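Kumeck Grip Trials -- data card and README

Version 3, October
Maintained by Triin Jõgi and Rodel Talavera. Questions about the controllers go to Rogelio Tan.

What is in this folder

The folder holds recordings made with hand-held grippers, together with the notes we kept while we compared two sets of gripper fingers. The first set is called Undale and the second is called Grunton. Both fit on the same hand-held body. We wanted to know which set is better for ordinary cleaning and tidying work, before we order fingers for the arm.

There are 1446 episodes in total. One episode is one attempt at one task, from the moment when the operator closes the fingers for the first time until the tool is put down. Failed attempts are kept. They are marked with the word "fail" in the column outcome, and we ask you not to remove them before you have looked at them, for the reason given under Known problems.

Views

Every episode has a view from each gripper and a view from the head of the operator. The gripper camera looks along the fingers. When the operator lets the hand hang or turns the wrist, it records whatever part of the room it points at, for example the ceiling lamps and the far wall. We did not cut these parts. They are useful if you want to test whether your tracking survives a fast turn. 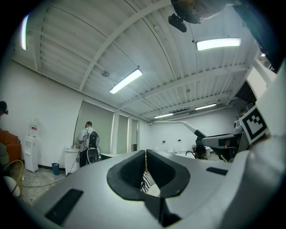 Tracking uses the square markers. If a marker is lost for a short time, the pose is filled in by interpolation and the column pose_source says "interp". If it is lost for longer, the column says "none" and the pose is empty. Please do not treat an empty pose as zero. Elsie Yeoman did this in her first training run and the simulated arm went straight to the origin each time.

Tasks

The task list has 18 entries. They are described in tasks.txt in plain words, as they were read to the operators. The operators were told what to do but not how to do it, so the same task can look quite different from one person to another. Some people hold the object with the left gripper and work with the right one. Others put the left gripper aside after a few tries.

The squeegee task was the most difficult for us to write down. The handle must be held firmly enough that the blade does not rotate, but the wrist must stay loose, or the blade jumps. With the Undale fingers the handle turned slowly during the stroke and the operators corrected it with the wrist. With the Grunton fingers it turned less, but picking the tool up from a flat surface took more attempts.

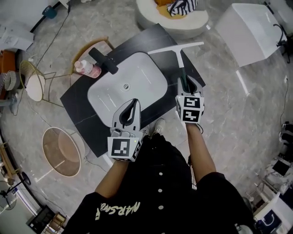

For the comparison we used 100 squeegee episodes with each set, by the same operators. Undale finished 94 of them. We do not give one number for Grunton, as the fingers were changed in the middle (the rubber was replaced by a softer one, see notes/grunton_rubber.txt) and we think it would be unfair to add the two halves together. The outcomes are in the table if you prefer to count them yourself.

Files

episodes.csv -- one line per episode, with task, operator code, finger set and outcome
poses/ -- gripper poses, one file per episode and hand
video/ -- gripper views and head view
calib/ -- camera calibration, made again after each change of fingers
notes/ -- what we wrote down during the sessions, not corrected

Times are in seconds from the start of the episode. Distances are in metres. The opening of the fingers is given from 0 (closed) to 1 (open) and it is not the same distance for both sets, so use calib/opening.csv if you need millimetres.

Known problems

The left and right videos are sometimes shifted against each other by one or two images. The script align.py repairs most of it.

In the older episodes "fail" was also used when the operator stopped for another reason, such as a full disk. Lorna Lumanlan has gone through a part of them and written the real reason in the column comment. The rest still has to be done.

Faces are blurred in the released video. People can walk through the background of the gripper view -- if you find a face that we missed, please write to Triin with the episode number and we will replace the file.

White walls and shiny surfaces give few points to follow. If you use visual tracking in place of the markers, expect it to drift there.

Use

The data may be used for research and teaching. The Buenaventura controller settings are included so that you can replay the poses on an arm, but please begin at low speed and keep a hand near the stop button. We replayed only single-hand episodes ourselves. Two-handed replay is not tested.

Changes since version 2

Calibration for the softer Grunton rubber was added. The column pose_source is new. The operator codes were changed, so they do not match the codes in version 2.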